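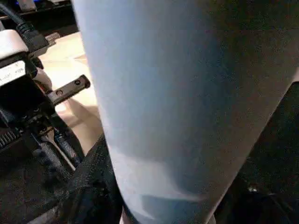 Gripper Working Rules Group
Minutes, April 21, 2022

Present: Macarena Garrido (chair), Gwion Foulkes, Hedvika Říha
Apologies: Dalibor Jireš

1. Finger wear
HŘ asked for finger surfaces to be checked before each session.

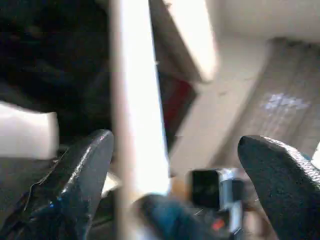 GF will add a line for this to the start-up sheet. Worn fingers are changed in pairs.

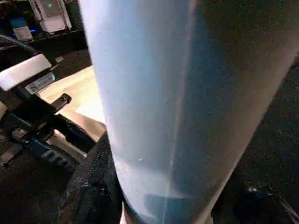
2. Two-arm handling
Agreed – both grippers must have hold before anything is turned. Feet stay behind the floor line. MG to redraft rule 4 by July.

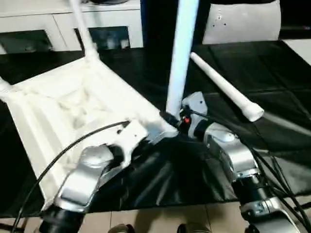 Two-arm work on a white plastic chair.

3. Next meeting
Date to be set by MG.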